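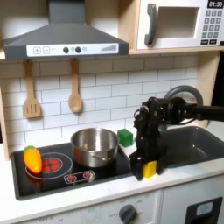 FOR IMMEDIATE RELEASE

Militz Tire & Brake Opens Second Shop on Skandmont Road, Adds Fleet Program

September 19, 2019 - Militz Tire & Brake is now open at its second location, 605 Skandmont Road, in the former Singhal Transmission building. Doors open at 7 a.m. Same services as the downtown shop, same prices, same warranty. More parking.

The new shop has six bays, two with alignment racks. One bay is extra long, with a heavier lift, for box trucks, work vans and smaller RVs. Customers have been asking for that one for years. Until now anything longer than a standard cargo van had to be turned away or worked on outside in the lot, weather permitting.

What the new location does:

Brakes, all types, including rotor resurfacing on site
Tires, new and used, mounting and balancing, flat repair
Two and four wheel alignment
Shocks, struts, ball joints, tie rods
Oil changes, conventional and synthetic
Batteries, alternators, starters
State inspections (cars and light trucks only for now)

Not offered at Skandmont Road: transmission rebuilds, body work, windshield glass. We get calls because of the old sign. Singhal Transmission closed its doors last year and is not part of this business. If you have paperwork from Singhal we can't honor it, sorry, but bring the car in and we will take a look at what it needs and write up an estimate.

Fleet program

Along with the new shop, Militz is starting a fleet maintenence program for local businesses with three or more vehicles. Contractors, florists, delivery outfits, churches with vans. One account, one monthly bill, one phone number. Service history for every vehicle kept on file at both shops, so a truck can go to whichever is closer. The program runs on Odine scheduling software, which sends the reminder when a vehicle is due by date or by mileage. Reminders go by text or email. If you want a phone call instead, tell the front desk and we'll call.

Fleet accounts get early drop off starting at 6 a.m. and a key box for after hours. Routine work on fleet vehicles dropped off before 8 is scheduled for same day return. Bigger jobs, we call with a time before starting anything. No work gets done without an okay from the person listed on the account.

There is no sign up fee. Businesses that open an account before the end of December get the first inspection on each vehicle free, up to 70 vehicles per account. After that the inspection is the regular price, $59 per vehicle, and covers brakes, tires, belts, hoses, fluids, lights, wipers and suspension. Written report with every one.

Why a second shop

Downtown has been full. Wait for a brake job in the spring got up to nine days, too long for anybody who drives to work. The downtown building can't be expanded, the lot line is right up against the alley on one side and the rail spur on the other. The Skandmont Road building came up, already had lifts and a compressor, and the roof was good. Lifts have been replaced anyway, all six. New lighting, new floor drains, waiting room redone with a work counter and outlets. Total floor space is about 3852 square feet counting the office and parts room.

Half the crew at Skandmont Road moved over from downtown, the rest are new hires. The company is still hiring for both shops: one alignment tech, one experienced brake tech, and a parts driver. Clean license required for all three. Tool allowance for techs after 90 days. Apply in person at either counter, mornings are best.

Hours

Skandmont Road: 7 a.m. to 6 p.m. weekdays, 8 to 2 on Saturdays. Fleet drop off from 6 a.m. weekdays only.
Downtown: no change.

Appointments for either shop can be made by phone, at the counter or on the website. The web page was showing only the downtown calender for the first few days, that has been fixed. Pick the location first, then the time. Walk-ins okay for flats, batteries and oil changes. Alignments by appointment.

Coupons and gift cards from downtown are good at Skandmont Road. So are existing tire warranties, bring the reciept or just the name it was bought under.

Getting there: the entrance off Skandmont Road is the second driveway past the light. First driveway belongs to the feed store, please don't park there. Trucks and trailers use the rear gate off the service road. Gate is open during business hours, buzz the office if it isn't.

About Militz Tire & Brake

Militz Tire & Brake is a locally owned auto and light truck repair company. Foreign and domestic. All brake work carries a 24 month parts and labor warranty, good at both locations.

Media and fleet inquiries: ask for the office at either shop.

###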